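**Subject:** Re: [turndale-build] Birano grippers, where we are and what we need next
**List:** turndale-build

Replying on list as asked. I'll quote the parts I'm answering and put the whole thing at the bottom for anyone on the digest.

> We now have 2861 recorded demonstrations, which puts us well past where we hoped to be in January.

Demonstrations of what? I went through the index last night and a good chunk of those are starts. Somebody presses record, the gripper moves a few inches, somebody presses stop. I looked at one folder properly, the bottle-moving one, 63 recordings long, and 18 of them never close the fingers on anything. They have a thumbs-up in the log because the log gives a thumbs-up to any file that saved without an error.

I don't know if that folder is typical. It may be the worst one. But I picked it because it was at the top of the list, and until someone goes through the others I'd like us to stop putting the big number in subject lines. It's a count of files.

> The soft pads from Escobar are a big improvement over the printed ones and we propose standardizing on them.

Agreed that they grip better. I was against the printed ones from the start, so no argument. What I'd like to know before we order more is how long they last. The ribbing on my first pair was going smooth at the tips after a couple of weekends, and the grip on small things got worse so slowly that I blamed my wrist. If the pads change over the life of the data, then the early recordings and the late recordings show two different hands. Write the pad set on a piece of tape, stick it on the shell, and put the same thing in the session notes. I've been doing this with mine. It takes no time.

Also, the left and right pads in the last bag did not match. One sits proud of the other by enough to feel with a fingernail, and when the jaws close they meet off center. The instructions say to sand the seat. I would rather send them back than sand the seat, but I seem to be in the minority.

> Tracking is good. We checked the marker tags and the camera sees them reliably.

This is the one I really don't buy. The tags are fine when you hold the thing the way you hold it for the test. Most of us don't hold it like that once we're bored. I tip mine forward, other people roll theirs inward, and when you work two-handed the other gripper ends up between the camera and whatever you cared about. "Reliably" needs a figure next to it, and the figure has to come from ordinary sessions with tired people in them.

While I'm at it, daylight. The bench test was done in the evening with the ceiling lights on and the windows dark. Those windows are the brightest thing in the room by a long way during the day. Anything facing them gets a camera that is busy adjusting its exposure, and the jaw opening readout jumps. I have seen it jump with my fingers locked. Turn your back to the glass and it settles. Nobody should take my word for this, it's a five-minute test and I'd like two other people to run it and post what they get, including if they get nothing.

> Once the headsets are in the mix we get the operator's view as well, so the wrist camera problems matter less.

Or we get two sets of problems and have to line them up in time. I've worn the headset. It slides. By the end of a session I'm looking over the top of it and the camera on it is pointed at my own chest, and I'd bet most of the head footage from the last hour of any session is shirt. The backpack is better than I expected, credit where it's due, but the cable to the floor is a trip hazard and everyone has already nearly gone over it once. Can we please tape it down along the tiles or get it off the floor entirely. I asked for this in the fall.

Before we add a stream I want to see the one we have working. My suggestion, for the third time:

- pick one task and freeze it
- one pad set, one mounting, one version of the firmware
- record until we have 1000 that a human being has watched to the end and marked good
- then hand those to whoever is running the arm

If the arm does the task, I'll shut up and buy the next bag of pads myself. If it doesn't, we'll have learned that for the price of a few weekends, with a clean set to argue over.

> Gunarmont have offered to train on our data and give us back a policy for the shop arm.

Fine by me in principle. Questions, though. Do they want the raw recordings or the cleaned ones? If raw, see everything above. Do we get to see what it was tested on? The clip they sent around shows the arm picking up a block from a bare table, from one angle, once. Our tables have spray bottles and cups on them. I asked them how many tries that clip took and the answer I got was a paragraph about their next release.

And who is in these recordings? The grippers look upward a lot more than people realize. When you bring one up to chest height you're filming the ceiling, the balcony and anybody standing past the bench. The wide lens picks up the whole floor. Some people on this list come in to do other things and never agreed to be in anyone's training set. I'm fine with faces being blurred before anything leaves the shop, and I'd like that to be a rule with a line in the wiki, since at the moment it depends on who does the export.

On the mechanical side, things I've changed on my own Birano and would recommend, take or leave:

The grip strap. The stock one puts all the weight on the base of the thumb. I moved the lower anchor back by a finger's width and it's a different tool. You need to drill one hole. The shell is thin there, so go slowly and put tape on both sides first.

The trigger spring. Too stiff out of the bag. I swapped in a softer one from the junk drawer. The catch is that the jaws no longer snap open by themselves, so if you rely on that, leave it.

The finger linkage screws. They back out. Mine, the loaner, and the one on the shelf by the partition have all done it. Thread lock, the weak kind. If your jaw readout has a dead spot at the closed end, check these before you touch the calibration. I lost a whole evening recalibrating a loose screw.

The tag plates. Please do not clean them with the blue spray. It takes the black off in patches and then you have a tag that reads sometimes, and sometimes is worse than never.

For people who haven't been in lately and are wondering what a daytime session looks like from down at bench level, both from the same one:

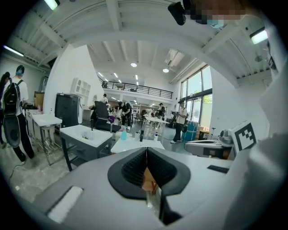
Tag on the finger in the next one, with a second gripper just past it.

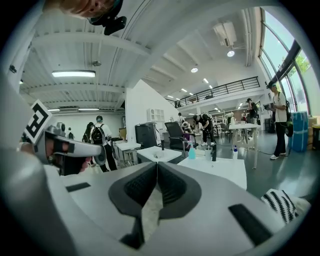
Back to the schedule. The original post wants everybody on two-handed tasks from next month. I would put that off. Two-handed means two wrist streams per operator, and we haven't shown that a single one holds together across a session. It also halves the number of people who can record at once, and the queue is already the main complaint I hear on the floor.

If the group votes for it anyway I'll go along, but then let's at least agree on a start pose. Both grippers on the table, jaws open, tags toward you, count of two, pick up. At present everyone starts from wherever they happen to be standing, and about a third of my time on cleanup goes to finding the moment the task begins. A fixed start would fix that for free.

I can take the review of the bottle folder. I've got the spreadsheet set up with four columns: does it start clean, do the fingers close on the object, does the object end up where the task says, anything odd. I'm not going to do all the other folders by myself. If you want your own recordings counted, watch them.

One more on money. The kitty paid for the Escobar pads and the last set of wheels for the cart. I have no objection to either. I do object to "standardizing" meaning we buy twelve sets before the return question is settled. Buy two, see if they match.

The full message follows, unedited.

> Hi all,
>
> Quick update from the build group. We now have 2861 recorded demonstrations, which puts us well past where we hoped to be in January. Thank you to everyone who has put in hours on the floor.
>
> The soft pads from Escobar are a big improvement over the printed ones and we propose standardizing on them. We'd like to place a larger order soon, so speak up if you have concerns.
>
> Tracking is good. We checked the marker tags and the camera sees them reliably. Once the headsets are in the mix we get the operator's view as well, so the wrist camera problems matter less.
>
> Gunarmont have offered to train on our data and give us back a policy for the shop arm. This is exciting and we'd like to say yes.
>
> From next month we want to move everybody to two-handed tasks. Please bring your own gripper if you have one, charged, and sign the sheet for a backpack.
>
> Replies on list please.
>
> The Birano build group, Turndale

turndale-build mailing list
To leave, send a blank message with "unsubscribe" in the subject line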